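Telau Oral History Society
Minutes of the Regular Meeting, Mar 15, 2019

We use cookies to improve your experience on this site. By continuing to browse you accept our use of cookies. Accept | Learn more

1. Call to order
The chair called the meeting to order at 6:15 p.m. and confirmed a quorum. Apologies were received from two members. The minutes of the previous meeting were approved with one correction: under item 4, "Gomora Street" was changed to "Gomora Road."

2. Gomora Road interviews
The project lead reported that 40 interviews with former residents of Gomora Road have been recorded, of which 20 have been fully transcribed. Most of the speakers are women who worked from home as seamstresses or laundresses and who do not appear in the city directories of the period. Members discussed whether family members should be allowed to sit in on interviews. It was agreed that the speaker's wishes will decide the matter and that anyone present will be named in the recording notes. 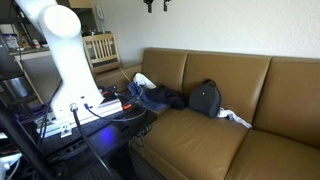 Robot arm on its table rail.

3. Consent forms
The revised form was reviewed. Paragraph 3 now allows a speaker to close all or part of a recording for a stated number of years. One member asked that the form be read aloud in the speaker's first language before signing. Moved and seconded that the form be adopted with this addition. Carried.

4. Stiderance collection
The archivist reported that the Stiderance family papers have been listed to item level. The collection holds 2,902 letters, receipts and photographs, and 346 of these show damage to the paper. The family has asked that letters written by the two older sisters be kept together and not filed under their husbands' names.

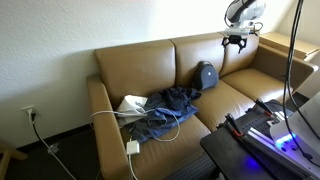 The archivist supported the request and will amend the finding aid. A question about copyright in the unsigned letters was held over to the next meeting.

5. Schedule
Members noted that several speakers will be observing Ramadan in May. Daytime sessions with these speakers will be moved to dates of their choosing. The public listening evening remains set for September. The program subgroup will bring a list of proposed excerpts to the next meeting.

6. Other business
The secretary reminded members that recorders must be signed out in the equipment book. Two are overdue.

The meeting adjourned at 7:50 p.m.

Minutes recorded by the secretary. Subject to approval.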